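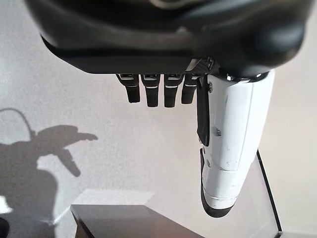

Jarham Parner 80 Tow Coupling for Children's Bikes

Product code 357. Supplied as a pair of brackets with one tow arm.

The Parner 80 connects a child's bike to the rear of an adult bike so that the front wheel of the smaller bike is lifted clear of the ground. The child's bike can be ridden independently on quiet paths and attached again for road sections or climbs. Changing from one mode to the other takes no tools once both brackets have been fitted.

The arm is a steel tube with a powder-coated finish. It folds against the seat post of the adult bike when not in use and is held there by a rubber strap. The joint at the adult end moves in two directions, which lets the bikes lean separately through corners. Play at this joint can be taken up with the adjusting nut.

Fitting

The seat post bracket needs 80 mm of exposed, round post below the saddle clamp. Aero and oval posts are not suitable. Carbon posts must not be used with this product under any circumstances. Dropper posts can be used only if the bracket is clamped to the fixed lower section, and on most frames there is too little room for this.

The child's bike bracket mounts on the down tube and is fixed with 3 bolts. A 4 mm hex key is included. Mudguards on the smaller bike may need to be removed or trimmed - check the clearance with the wheel raised before the first ride. Front baskets should be taken off while towing.

Tighten all bolts again after the first outing, then check them monthly. Replacement rubber shims are sold separately under the Venter spares range.

Compatibility

Suitable for children's bikes with wheels from 12 to 20 inches. Balance bikes without pedals are not supported. The adult bike should have working brakes front and rear and a rigid or locked-out rear end. Full suspension frames will tow, but the height of the arm changes as the shock moves and the front wheel of the child's bike may touch the ground.

A rear rack can stay in place provided its top plate sits below the arm. Panniers are usually fine. The Graken rack bag is too tall and fouls the joint.

In the box

Tow arm with folding joint
Seat post bracket and shim set
Down tube bracket with bolts
Hex key
Storage strap
Printed instructions

Spare brackets are available for households with a second adult bike - order the seat post kit and state the post diameter.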